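About us
Gutville Motion Teaching: a small shop that shows robots how to do chores, and tries not to oversell it
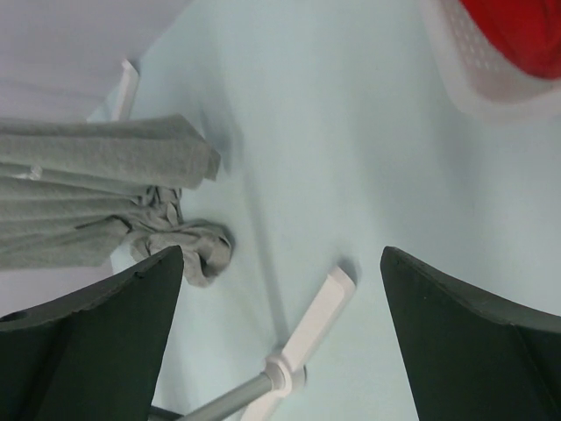 We were told last September, in a message signed only Breletti, that teaching a robot by hand is just puppetry with a bigger bill, and that if a person has to drive the arm through every shirt, the person might as well do the laundry. We put the remark on our site at the time and have kept it up. We agree with more of it than Breletti probably expected.

What we do

Gutville Motion Teaching records people doing household work through robot arms. Most of our sessions are run by remote control: an operator holds a pair of handles, the arm follows, and the motion is saved along with what the wrist camera sees. Some tasks we teach by hand, which means taking hold of the arm itself and moving it through the job. Laundry takes up most of our week. We also do dishes and drawers, and a certain amount of wiping.

Our customers are companies that train their own robots. They get the recordings and the notes. We don't sell a robot and we don't sell a finished skill, so if you have come here looking for something that will fold your clothes, we can't help you and would be careful with anyone who says they can.

Why we sound like this

The people who started the company had worked on an earlier project, Grosia, which had a very good video and not much else. The video showed a towel being folded. It left out that the towel had been laid out the same way every time, on the same table, by someone who knew which corner the gripper liked. Move the towel a hand's width and the whole thing fell apart. We still think about that towel when somebody asks us for a demo.

Cloth is hard for dull reasons. It bunches up. It hides its own edges, and a sleeve looks a lot like a hem from above. An operator gets around this without thinking, by nudging the fabric or giving up and grabbing somewhere else, and whether a robot learns the nudge or only the grab is a question we can't answer from our end. We have opinions. Our customers have the test results, and they don't always share them.

How we work

A standard order is 30 sessions. In each one, the operator repeats a task with the objects moved between tries. Failed tries are kept and marked as failed, unless the customer asks in writing for them to be removed. Several have asked. We say every time that we think it's a mistake, and then we do what the order says.

Our largest order so far, a laundry set we called Haddad, came to 1,470 recorded tries. Of those, 835 met the customer's standard for a clean run. We print both numbers since people in this business tend to print one of them. Some of the rejected tries were operator error and some were lag in the controls. A fair number were tries we would have passed ourselves.

Operators

We have 6 operators, all on the payroll and paid by the hour, never by the clip. Paying by the clip gets you fast, sloppy motion and a lot of it. New operators spend their first two weeks on practice tasks, and none of that material goes to customers. Some find that steering an arm through a small camera view makes them queasy, and they are free to stick to hand teaching.

Visits and questions

You can come and watch a session if you write to us first. Expect it to be slow. Please don't ask the operators when robots will be doing all this by themselves; they get the question at every family dinner.

Page last changed Sun 15 July.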